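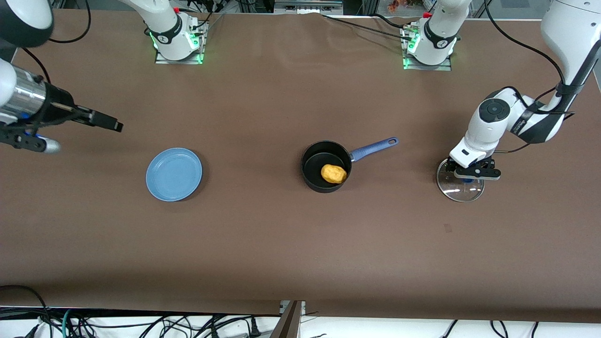
Choosing and Reviewing Automation Equipment
Handout 6: Reading a kit offer (the Clakon two-arm bench kit)
Marina Ververidis
Updated May 5, 2026

Bring this to class with the Akemach offer sheet, and please read the offer sheet first. I know some of you skim these things on the bus. I do too, and then I have to read them again at my desk with a pencil.

Where we are

Last time we looked at single-arm offers and talked about why the price on the front page is usually the least useful number in the packet. Now we move up to two arms. Akemach sells the Clakon as a bench kit: two arms, a gripper on each, wrist cameras, the control software and a setup visit. You can also get it with a labeling and teaching service from Clolau, who send you back sorted recordings of your own tasks. That part is optional and priced by the month, and I'd like us to treat it as a separate purchase with its own review, even though the sheet lumps them together.

I'm not selling you this kit! I like parts of it a lot and I have some grumbles, and you'll get both.

What the offer covers

The sheet lists the arms, the mounts, the grippers, the cameras and the software license. It does not list a table. It doesn't list pans, plates, parts or whatever else you plan to have the arms pick up, either. This sounds silly until you're the person putting the budget together. For a kitchen-type task you want a pot with a long handle, a lid with a knob on it, a plate and something that can pass for food, and you want spares of all of them, and none of it comes in the crate.

Setup is quoted at 4 hours for two people. Ask what "setup" means. In the Akemach paperwork it means the arms move when told to. It doesn't mean your task runs. I had to read that paragraph twice.

Training is 12 hours, split however you like. My advice is to keep half of it back until your own people have had a couple of weeks to get annoyed by things, because that's when the good questions show up.

Looking at a task the way a buyer should

Take the lid and the saucepan. One arm has a glass lid by its small blue knob, with the gripper right down near the tabletop. The pot sits open with a yellow-orange piece of food in it, and the empty blue plate is next to it. The other arm is up over the table on the far side of the plate.

If you're watching a demo like this one, the temptation is to watch the arm that's holding something. Fine, do that the first time. Then ask to see it again and watch the other one. How close does it come to its partner? Does it wait, or does it work at the same time? You're paying for two arms, and a surprising number of two-arm demos are one-arm demos with a spectator.

Glass is a mean test object, by the way, and I mean that as a compliment to anyone who puts it on the table. You can see the brown tabletop through that lid. A camera can have the same trouble telling where the lid stops and the table starts. The knob is a much friendlier target – small, blue, sticking up – so a good grab on the knob tells you less about the vision side than you might think. Ask the vendor to have the arm take the same lid by its rim, and write down what they say as well as what happens.

Things to ask about the lid task
Who placed the lid before the run, and how carefully?
Can the pot handle point some other way?
What does the arm do if the knob slips?
Is a person driving the arms, or is the software doing it alone?

That last one matters more than all the others put together. A person steering the arms is a perfectly good way to show what the hardware can reach and hold. It tells you nothing yet about what the software can do on its own. Both kinds of demo are fair, as long as you know which one you're getting.

The wrist view

This is the part of the Clakon I'd spend the most class time on. The overhead or side view is what everybody puts in the brochure, but the close-up view from the gripper is what you'll be staring at when something goes wrong. 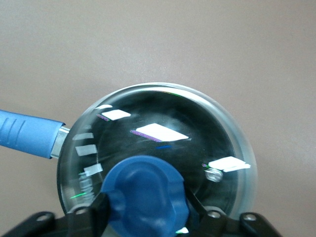
Wrist camera view, with the magnifying glass held at the lower part of its rim.

Look at what the lens does. The bright white slanted shapes are reflections, and they look like ceiling light panels bent by the glass. There are little purple fringes on some of them, and a short green line down near the left side of the rim. Most of the rest of the lens is dark. So you have a tool with a nice plain blue handle that's easy to find, and then a big round area full of stuff that isn't part of the tool at all. Now picture being the software and trying to decide what you've got hold of.

Notice too how much of the view the gripper takes up. The blue piece in the middle covers the lower part of the lens, and the black brackets run across most of the bottom. Every wrist camera has this problem to some degree, and you want to see it with your own objects before you sign. Bring your smallest part and your shiniest part to the demo. If the vendor frowns at the shiny one, put it on the table anyway.

Where I come down, for now

The good: the two views together are useful, the grippers suit small household things, and the Akemach people answer email. I sent them a long list of picky questions in April and got a proper reply with page numbers.

The less good: the return window is 30 days and it starts at delivery, so a slow loading dock eats into it. I'd ask for it to start at the end of setup. The Clolau add-on has a minimum term of 6 months, which is long for a service you haven't tried, and the sheet is vague about who keeps the recordings afterward. Get that in writing.

For next class

Pick one object from your own workplace or kitchen that you think would give a gripper a hard time. Write half a page on how you'd use it in a vendor demo and what result would make you walk away. We meet in the Dimitriou room again, and if you can carry your object, bring it along.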